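Visit to the Watkins handling lab: the dropped-grip fault

We reached the Watkins building on a Friday, in time for the 10.00 tour. Gwenllian Sayce took our group through the food handling cell, and most of the hour went on a fault the team had logged in July.

The arm packs wrapped lunch items into baskets. During a long run it began letting go early, with the item still above the rim. The gripper reported a closed grip each time, so the controller carried on to the next cycle and recorded a success. Of 1000 logged cycles, 46 were marked good and were in fact drops. Osian Harries found them by checking the log against the video, a job that took him most of a week.

The cause was in the force reading. Film gathered into a twist compresses slowly. The fingers met the target force, the film settled, and the force fell away while the software (a package called Stivis) still held the first value. Nothing in the code asked for a second reading.

There was a safety matter as well. After one drop, Osian reached in to clear the table and the arm started its next move. He was not hurt – the guard switch had been bypassed for filming and not put back. Gemma De Luca, who runs the cell, now keeps the bypass key in her office.

The repair has two parts. Force is read again before the arm travels, and once more over the basket.

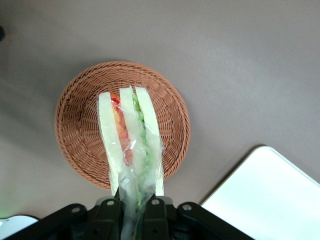
Release is allowed only if both readings agree within the set limit. If they differ, the arm stops and waits for an operator. Gwenllian said the second reading adds time to every cycle, and the team has not yet decided whether to keep it for items in rigid packs.

I asked about finger wear. The pads are to be changed after 90 hours of running, but no data on this was shown. A repeat of the long run is planned, with the guard switch in circuit throughout.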